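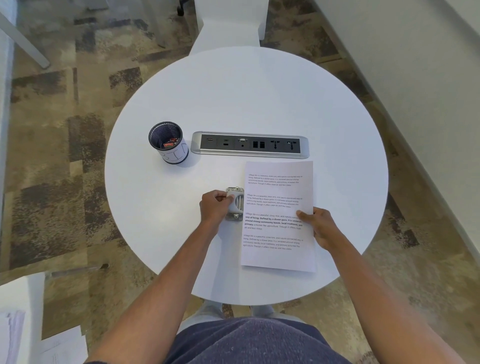

Tikarham workshop opens its paper-handling build to visitors

September 30, 2021 — Members of the Tikarham shared workshop will show their home-built desk robot, Skikero, at an open evening in the Chauvin building. Those hoping for a machine that takes over the office may want to lower their sights.

Skikero is meant to punch and file single sheets of paper. Work began in June, and the group has published its results in full. In 103 attempts at lining up a page and punching the left margin, the arm managed 28. A person using an ordinary hand punch did the same job in 4 seconds a sheet. The arm took 23.

"I have read plenty of claims about robots you can build in a spare room, and I don't believe most of them," said Donnie Moffat, who leads the build. "Ours is slow and it creases things. People should see the figures before they spend money on motors."

The control software, named Tastavon, will be free to copy. The group makes no promise that it will work on other arms — it has been tried on one.

Entry is free. Visitors may bring their own paper, A4 only, with no staples. Parts lists and the full test log will be handed out at the door.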